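Home > Ask > Walls and Paint > Wallpaper

Seams opening up on peel and stick wallpaper, can I save it?

Put up peel and stick in my daughters room last June. Brand is Hunum, strawberry print, bought it from Hollis. Looked great all summer. Now three of the seams have opened up, worst one is by the radiator, gap big enough to slide a quarter in. The corners are lifting too. Tried pressing it back with a hair dryer, stuck for a day, popped off again.

Do I have to pull it all down? It was $149 for the room and I really don't want to buy it twice. Wall is flat latex paint, two years old. I wiped it with a damp rag before hanging, didn't prime. Can I glue just the edges, and what with?

Glenys Hopkin
Asked May 6, 2019

Elsie Tunstall

Don't pull it. Seams can be fixed, done it lots.

Flat paint is most of your problem. The sticky side never gets a real grip on it, it wants satin or eggshell. Too late now so work with what you have.

Get a tube of seam adhesive, the clear kind for vinyl. Not white school glue, it goes yellow. Peel the edge back an inch, no more, and wipe the wall behind it with rubbing alcohol. Let that dry all the way. Thin line of adhesive with a small artist brush, press it down, go over it with a seam roller. Roll lightly or you squeeze all the glue out. Wipe off the extra with a damp sponge right away. Then leave it alone overnight, radiator OFF.

The gap is a seperate thing. If the paper shrank you can't stretch it back, it just curls again. Cut a skinny strip from your leftovers, match the print as near as you can and slide it under both edges. On a busy print you won't see it from the door.

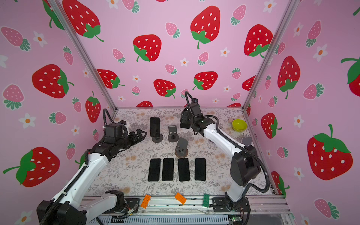 Corners: did you wrap one piece around the inside corner? Always lifts. Slit it right down the corner with a new blade, glue both sides, overlap by a hair. New blade every couple of cuts, dull ones drag the vinyl and you get a ragged edge.

Keep the crib or bed off that wall till its cured.

dovness_dad

had the same thing in our hallway. double sided tape worked for a while then it didnt. ended up painting over the whole mess, Brullholm sage green, no regrets

Pete R.

Agree with Elsie on the adhesive. One thing though, test it behind a dresser first. Some of the cheaper papers bubble when the wet glue hits the backing and you can't get the bubbles out after. Also email the store. Hollis sent me a free roll when mine did this, I had the receipt and a couple of pics. Worth a try before you start cutting strips.

Last updated: 3 replies, 1,605 views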